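Drumavance para redações – Manual do usuário
Capítulo 4. Correções e notas do editor
Última revisão: 9 de maio de 2025

4.1 Antes de começar

O módulo de correções registra alterações feitas em matérias já publicadas e mostra ao leitor o que mudou. Ele vale para notícias, colunas e galerias. Boletins enviados por e-mail pelo Reltow seguem outro procedimento, descrito em 4.4.

Para usar o módulo, a conta precisa ter perfil de editor ou superior. Redatores podem abrir um pedido de correção, mas não publicá-lo. Se o item Correções não aparece no menu lateral, peça ao administrador do site que o ative em Configurações > Publicação > Módulos.

Nota: sites que usam o tema Seppälä em versão anterior à de março exibem a nota de correção só no fim do texto. Atualize o tema para escolher outra posição.

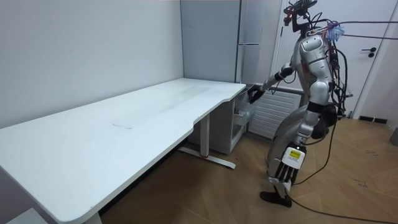 Figura 1. Robô prateado junto à mesa branca; gaveteiro com uma gaveta aberta.

4.2 Configurar o módulo

1. Entre em Configurações > Publicação > Correções.
2. Em Posição da nota, escolha Início do texto ou Fim do texto. A opção padrão é Fim do texto.
3. Em Tipos de nota, marque os que a redação vai usar: Correção, Esclarecimento, Atualização, Retirada. Pelo menos um tipo precisa ficar marcado.
4. Em Aprovação, informe quantos editores devem aprovar a nota antes da publicação. O valor padrão é 2. Com o valor 1, quem escreve a nota também pode aprová-la.
5. Preencha o campo Endereço para reclamações. O endereço aparece no rodapé de todas as matérias, inclusive as antigas.
6. Clique em Salvar e recarregue a página.

Cuidado: mudar a posição da nota altera também as matérias do arquivo. Em sites com muitas correções, o cache pode levar 4 horas para ser refeito. Nesse intervalo, parte das páginas mostra a nota na posição antiga.

4.3 Publicar uma correção

1. Abra a matéria e clique em Nova correção, à direita do título. Não edite o texto antes disso: alterações feitas fora do módulo entram no histórico interno, mas não geram nota.
2. Selecione o tipo. Use Correção para erro de fato (nome, cargo, valor, data) e Esclarecimento quando o texto estava certo mas podia ser mal entendido. Atualização serve para informação que ainda não existia quando a matéria saiu.
3. Altere o trecho no editor. O sistema marca em amarelo o que foi removido e em verde o que entrou.
4. Escreva a nota no campo Texto ao leitor. O mínimo é de 100 caracteres e o máximo, de 1.025. Diga o que estava errado e qual é a informação certa. Links são aceitos; imagens, não.
5. Se o erro estiver também no título, marque Incluir título. O endereço da página não muda.
6. Se a matéria tiver sido enviada a sites parceiros, marque Avisar parceiros. O aviso sai na hora da publicação e não pode ser recolhido.
7. Clique em Enviar para aprovação.

Depois de aprovada, a nota é publicada com data e hora. A assinatura do editor só aparece se a opção Mostrar autoria estiver ligada no perfil dele.

Nota: em tabelas e listas classificatórias (maiores empresas, melhores cursos, salários por setor), corrija a linha afetada e verifique a ordenação. O módulo não recalcula posições. Gráficos importados do Joltside precisam ser corrigidos na origem e importados de novo.

Cuidado: o tipo Retirada remove o texto inteiro e deixa apenas o título e a nota. A operação exige a senha do editor e não pode ser desfeita pela tela. Para restaurar a matéria, é preciso abrir chamado no suporte.

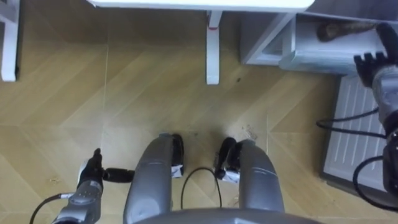
4.4 Correções em boletins

Um boletim já enviado não pode ser alterado. A correção segue na edição seguinte.

1. No Reltow, abra Edições > Enviadas e localize o boletim.
2. Clique em Registrar erro e cole o texto da nota.
3. Confirme a lista de destinatários. Por padrão, é a mesma da edição com erro, sem os endereços cancelados desde então.
4. Escolha entre Próxima edição e Envio avulso.

O envio avulso conta no limite mensal do plano. A versão do boletim guardada no site recebe a nota automaticamente, no topo.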